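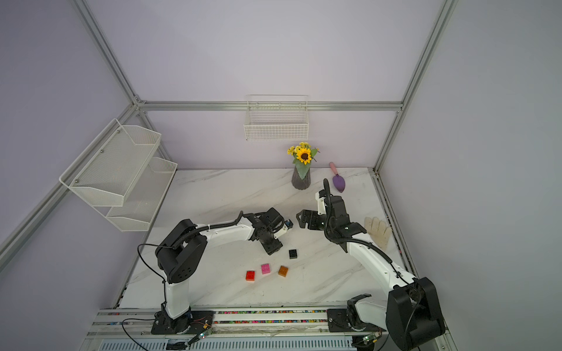 台所の引き出しを片づけた話

2025年2月23日

12月に冷蔵庫を買い替えたとき、搬入のために台所の物を全部いったん居間に出した。戻す段になって、同じような道具がいくつもあることに気がついた。栓抜きが三つ、計量スプーンが四組。キッチンばさみも二本あった。その時は時間がなかったので元の場所に押し込み、先週になってようやく手をつけた。

うちの台所は引き出しが三段で、いちばん上が幅90センチある。広いぶん何でも入ってしまい、奥のほうは数年見ていなかった。まず一段目の中身を新聞紙の上に全部出した。輪ゴム、割り箸、弁当用の醤油、もう持っていないミキサーの説明書。醤油は期限が読めなかったので捨てた。説明書も捨てた。

残すかどうかは、この一年で使ったかどうかで決めた。よく聞く方法だが、季節の道具には向かない。栗の皮むきは秋しか出番がないし、去年は栗を買わなかった。それでも今年は買うつもりなので残した。りんごの芯抜きは包丁で足りるので手放した。結局のところ、基準はそのつど少しずつ動いている。

仕切りは二種類試した。最初に買ったのはKellierの伸縮式のトレーで、幅は合ったものの、伸ばした部分の底が一段低くなり、細い箸が隙間に入り込む。次にPlimeoの小箱を並べてみた。9個入りで3,977円。安くはないが、高さがそろっていて、汚れたら一つだけ出して洗える。引き出しの奥行きを測ってから買えばよかった。手前に数センチ余ったので、そこにはラップの芯を切ったものを詰めて動かないようにした。見た目はよくないが、開け閉めしても箱がずれない。

Kellierのトレーは洗面所に回した。歯ブラシの替えや綿棒の箱なら隙間があっても困らない。

二段目は鍋のふたと保存容器。容器は本体とふたを合わせてみて、相手のいないものを出した。ふたばかり余っていた。本体のほうは割れたり、人におかずを持たせてそのままになったりするからだと思う。形の違うものはやめて、四角いのを二つの大きさだけ残した。重ねられるので、段の半分が空いた。空いたところには今まで棚の上にあったざるを入れた。毎日使うものが手の届く高さに来たのは助かる。

三段目は乾物と缶詰。春雨が四袋出てきた。買うたびに「ない」と思っていたらしい。ここは箱に入れず、袋を立てて並べ、上から見える位置に油性ペンで月だけ書いた。ラベルを作る機械も持っているが、テープを探しているうちに面倒になるので使わなかった。ひじきと切り干し大根は当分買わなくていい。

以前、英語の片づけのブログで、Éabha Ó Gríofaという人が「引き出しは八割でやめておく」と書いていた。読んだ時は、もったいないと思った。今回やってみると、いっぱいに詰めた引き出しは一つ取るのに二つどかすことになる。一段目は意識して右端を空けてある。三週間後にどうなっているかはわからない。

手放したものは、燃えないごみに出したものと、近所のリサイクル店Chaimongkolに持っていったものに分けた。未使用の計量スプーンと栓抜き、それにもらいものの小鍋で、全部で123円になった。帰りにその金で豆腐を一丁買った。

掃除機をかけたら、引き出しの奥から五円玉が二枚と、探していた水筒のパッキンが出てきた。水筒のほうは去年捨てている。パッキンも捨てた。

次は流しの下をやる予定。配管があって箱が入れにくいので、突っ張り棒を使うか、小さい棚を置くかで迷っている。寸法は今度こそ先に測る。とりあえず古いスポンジと、中身の少ない洗剤を使い切るところから始める。

お問い合わせ | © 2025 無断転載はご遠慮ください | ページの先頭へ戻る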